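Chapter 4
The Job That Was Left Over

In this chapter
What "the work" means to the people doing it
Counting tasks, and why the count comes out wrong
Who trains the machine, and what it does to their day
Case: the bed-making floor at Nomstead

Every plan to automate a workplace begins with a list of tasks, and the list is usually drawn up by somebody with a clean desk. When the Nomstead hotel group decided to find out which parts of housekeeping a machine could take over, its consultants at Vurkcombe arrived with a list of 80. Item 31 was "Handle textiles." It sat between "Empty wastebasket" and "Check minibar," as though the three were cousins.

The housekeepers read item 31 and laughed for some time. Then they asked which textiles. A fitted sheet fights back. A satin bedspread slides off whatever you put it on. Denim stays where you leave it, more or less, but it is stiff at the corners and thick at the folds. By the end of the afternoon item 31 had become a document of its own, longer than the original list, and Vurkcombe had asked for an extension.

Anyone who has worked with their hands will recognize the trouble. We describe a job by its results (bed made, cloth folded) and forget the small decisions in between. A person picks up a corner without thinking of it as a decision. A machine has to be shown where the corner is, how hard to pinch and when to let go, and it has to be shown again on the next bedspread.
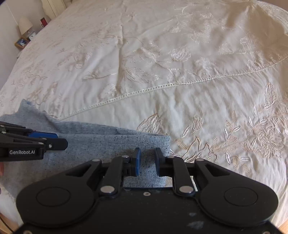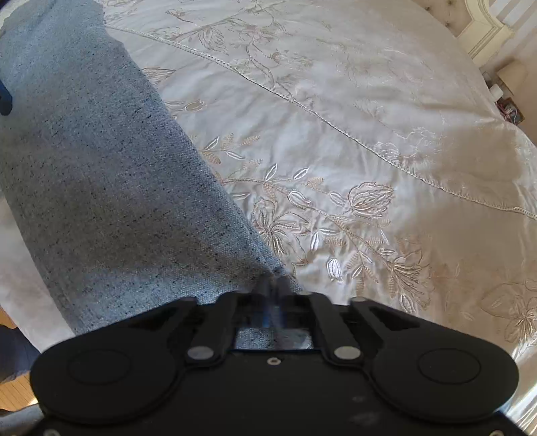

Figures 4.1 and 4.2. Gripper work with folded cloth on an embroidered bedspread. The fingertips are open in 4.1 and closed on a corner in 4.2.

Ctibor Pešek
Lecturer in Work and Organization; former hotel night manager

Look at the corner in Figure 4.2 and ask what it would cost to get it wrong. On one bed, nothing. Nomstead had 673 beds, and a supervisor named in the staffing plan only as "Role 6" who was expected to put right whatever the machines did not. Role 6 had been a floor supervisor for years. Under the new plan she kept her title and her pay, and lost most of the people she used to supervise.

What she gained was harder to name. She demonstrated. In the first month she and her colleagues recorded 3,889 folds, each one done slowly and in the same order, and several of them complained that they had begun to fold that way at home. They were paid the ordinary hourly rate for it. The plan called this "knowledge transfer." The housekeepers called it teaching, and wanted to know what teachers earned.

We will come back to that question in Section 4.3, where the answer takes up more room than management had hoped. First we need a better way of describing a task than the one Vurkcombe brought along, and for that we turn to the time diaries kept by the staff themselves.

4.1 Reading a time diary

A time diary is a dull document if it has been kept properly. Each entry gives a start, a stop and a few words about what was done. The Nomstead diaries run to 508 pages, and the phrase that turns up most often in them is "fixed it."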